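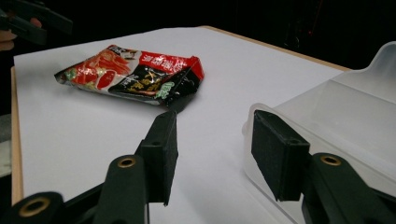 According to Anika Mbeki, you can tell everything you need to know about a family from where it keeps the crisps, and I have been going round my own house ever since feeling a bit judged. Ours live on top of the fridge, behind a bread bin, in a place chosen when the children were small and never changed, although both of them can now reach it without standing on tiptoe. Hers, she told me, lived in her father's wardrobe.

I had rung her to talk about savoury snacks, and in particular about the way a whole aisle of them has crept into our lives from elsewhere. When I was a girl in the seventies the choice at the shop at the bottom of Denier Road was ready salted, cheese and onion, or going without. You had your packet on a Wednesday after swimming, with your hair dripping down your collar, and if you were clever you made it last as far as the bus stop. I was never clever.

Now there is Eskildsen, the long narrow shop opposite Oklow station, where I stop on my way home more often than I tell my husband. It began as a place for rye bread and pickled fish, and I still go in fully meaning to buy rye bread. But the family who run it have a gift for saying yes to people, and over the years their customers have asked for all sorts: seaweed, fried broad beans, prawn crackers, little dried fish with peanuts, chilli strips so hot that my son had to go and stand in the garden. One customer wanted the corn puffs she remembered from school holidays, and they found them for her. It took 27 phone calls, or so the story goes at the till, and I see no reason to doubt it.

What I love is how much memory people manage to fold into something that costs less than a bus fare. I asked readers back in December to write in about the snack they missed most, expecting a handful of replies, and over 40 letters came, several of them running to 6 pages (one with a map of the sweet shop, drawn from memory, showing the cat). Hardly anyone wrote about flavour. They wrote about who had bought it for them, and the long car journeys, and the brother who always shook out the last of the crumbs straight into his mouth and had to be spoken to about it.

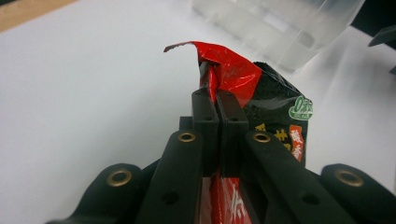 A good many wrote about being homesick, too. One man had moved to Boltitz for work and spent his first winter there knowing hardly a soul. His mother posted him a parcel every month, and he rationed it so strictly that some of it went stale, and then he ate it stale, at the kitchen window, with a cup of tea. He can afford anything in the shops these days and still likes them slightly soft.

I have a lot of sympathy with that. My own weakness is for the broken bits at the bottom, which my grandmother used to tip on to a saucer and hand round after supper as though they were a separate course. She would have been baffled by Eskildsen, I think, for the first two minutes, and after that we would never have got her out.

As for the wardrobe, Anika's father was quite aware that all the children knew. He would cough loudly on the stairs before he came up, so they had time to shut the door.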